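# Notas para a fala: "A festa de lançamento como género literário"

Mar 2, 2022. Versão para ler no palco, com as partes que dá para saltar se a sessão anterior se atrasar.

**Abertura (3 min, sem slides)**

Boa tarde. Esperar que as pessoas da última fila larguem o telemóvel. Não vão largar. Continuar.

Começar com a confissão: li 1,897 legendas de festas de lançamento. Coleções-cápsula, perfumes, uma linha de pijamas para casal, um gloss que cheirava a pêssego e custava o preço de um pessegueiro. Li-as por ordem cronológica e em dezembro, que já é um mês difícil.

Dizer devagar: a palavra "icónico" aparece em 792 delas. Pausa. Se rirem, agradecer. Se não rirem, passar ao vestido de tule.

**O caso Mesalard**

Contar a história da Mesalard desde o início, que metade da sala só conhece a marca pelos brincos. Coleção-cápsula com duas influenciadoras que, segundo o comunicado, eram amigas "desde sempre". As duas tinham-se seguido mutuamente há onze semanas. Eu própria tenho iogurtes com mais passado.

A festa foi toda em lilás: flores lilás, cocktails lilás, um bolo lilás que ficou inteiro até ao fim da noite porque o lilás, em comida, lembra sempre um medicamento. O código de vestuário dizia "lilás, mas pessoal". Apareceram 400 convidados no mesmo tom e uma senhora de verde, que foi a mais fotografada e que no dia seguinte tinha uma parceria com a concorrência.

Ler em voz alta o excerto do comunicado (está no cartão amarelo). Ler sem fazer voz. Da última vez fiz voz e pareceu maldade.

Pergunta para a sala: quem é que aqui já escreveu "uma noite mágica"? Levantar eu a mão primeiro.
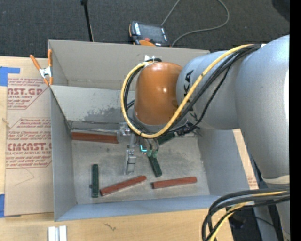

**A amizade como produto**

Daqui passo para o ponto que me interessa. Uma cápsula a duas mãos vende a roupa e vende também a ideia de que existe alguém disposto a vestir-se igual a nós numa terça de chuva. A roupa esgota ou vai a saldo. A ideia dura até à primeira fotografia recortada.

Exemplo Sivalwood: sapatos de salto, duas atrizes, um pé de cada. Literalmente. O par trazia o nome de uma no esquerdo e o da outra no direito. Quando deixaram de se falar, a marca ficou com um armazém cheio de pares que já não se entendiam. Acabou por os vender como "edição reconciliação", e confesso que comprei uns. Apertam.

(Se houver tempo: a nota de imprensa corrigida a meio da tarde, em que "irmãs de alma" passou a "colegas de projeto". Se não houver, saltar. Custa-me, mas saltar.)

**Govindasamy e a arte de não dizer nada**

Mudar de tom, que este é o bom exemplo. A Govindasamy lançou a linha de casacos com um jantar para poucas mesas, sem parede de flores e sem hashtag. O texto de apresentação tinha 2 parágrafos. Um falava do forro. Os jornalistas de moda entraram em pânico e escreveram sobre o forro, pela primeira vez em anos.

Atenção: não transformar isto em sermão sobre simplicidade. O jantar custou uma fortuna e as cadeiras vieram de avião. Dizer isto das cadeiras.

**O que escrevemos quando não há nada para escrever**

Para quem trabalha em redação, deixar algumas sugestões práticas:

- "Deslumbrante" só com prova. Quem ficou deslumbrado, e onde estava sentado.
- Se as duas anfitriãs vão de igual, o leitor já viu a fotografia. Contar quem chegou atrasada.
- Cortar "sem esforço". Três pessoas apertaram aquele espartilho.
- O tecido tem nome. Perguntar. Às vezes até respondem.

Vão perguntar-me pela Zollulier e pelo desfile na piscina. Resposta curta: sim, estive lá; sim, a passadeira flutuava; quase toda a gente a atravessou com dignidade. Não revelar quem não atravessou. Prometi, e deram-me uma mala.

**Fecho**

Voltar à senhora de verde. Perguntei-lhe, à saída, se tinha sido uma declaração. Disse-me que não tinha lido o convite até ao fim.

Agradecer à organização, pedir perguntas. Se ninguém perguntar nada, perguntar eu onde é o café.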